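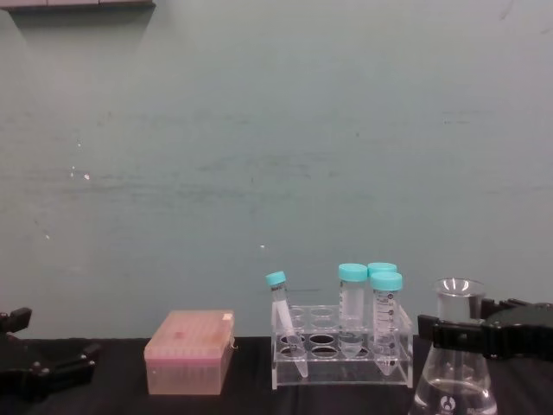 Stories > Short Fiction > The Second Bench

The inventory at Skomside began at seven in the morning on 14th December, a Saturday, so that the benches would be free. The instruction from Rurnier was one page long. Every item on every bench was to be entered on the sheet by position, type and condition. Items were not to be moved before they had been entered. Items with contents were to be marked C and left for the second pass.

The auditor had done this work at other sites and disliked only the lighting. She started at the door and went clockwise. The first bench took until nine. It held a balance, a box of gloves, a drawer of spatulas and a kettle that should not have been in the room. She entered the kettle under Other.

The second bench was against the painted wall, under the ledge. The top was black and so was the cloth on it. On the cloth stood a tip box with a pink lid and, to the right of it, a clear rack with round holes in two rows. She wrote down the box first.

Tip box, one. Lid closed. Condition fair. There was a label near the back corner of the lid and a small dark reddish mark near the middle. The sheet had a column for marks. She entered the mark and left the cause blank, as the guidance required.

The rack took longer. The form offered two states for a tube, Racked and Loose. A racked tube stood upright in a hole. A loose tube was on the bench, in a drawer or on the floor. There were four tubes with turquoise caps, and one of them, a 15 mL on the left side, was in neither state. It leaned across the openings with its cap up and to the left and its tip pointing down towards the front. It was in the rack in the sense that the rack was holding it up.

She read the guidance again. Page three dealt with broken tubes, page four with tubes lacking caps. Leaning was not covered.

She telephoned the Rurnier desk. The man on duty asked for the bench number and the line number, which was 19. He asked whether the tube was touching the bench. She said that she could not tell without moving it, and that she could not move it before it was entered.

'Then enter it,' he said.

'As what?'

She heard him turn pages. He said that the form had come from Kamath in March, when Kamath still ran the building, and that the people who wrote it had since left. He could raise a query. Queries were answered on working days.

'Can I leave the line open?'

'The sheet won't total with a line open.'

She thanked him and sat down on the stool. The expected figure for the site was 2,988 items. The previous count had reached 2,310 before the auditor on that occasion was recalled, and the partial sheet was in her folder. She had not looked at it, as a count was supposed to be made without reference to the last one. She looked at it now.

It ran clockwise from the door. The kettle was there, under Other. At line 19 the previous auditor had written Rack, one, and then, in the column for condition, a short diagonal stroke. It sloped down from left to right. She had taken strokes like that for a dash on other people's sheets - not applicable, or nothing to report. She held the page beside the rack and compared the angle.

The count had been interrupted twenty-one months ago. In that time the room had been cleaned every week, according to the log on the door. The benches had been wiped and the floor had been washed. The Skollex people had used the room for one whole summer and had left a folder of results that nobody at Rurnier had asked for. She took the folder down from the shelf and found the page for the second bench. It listed 597 readings. Beside the last of them was the same stroke.

She put the folder back in its place and entered the folder: results, one, condition good.

It was twenty to ten. There were six more benches, a cold room and a store. She considered the tube for a while longer. It would have been a simple matter to lift it by the cap and let it drop into the nearest free hole, and then to write Racked, which would by then have been true. She put out her hand as far as the edge of the cloth - the cloth was creased there, and she smoothed it, and it creased again.

Then she took up the pen. In the column for condition she drew a short diagonal line, from upper left to lower right, and initialled it. The sheet accepted this. She moved the stool along to the third bench and began with the items nearest the wall.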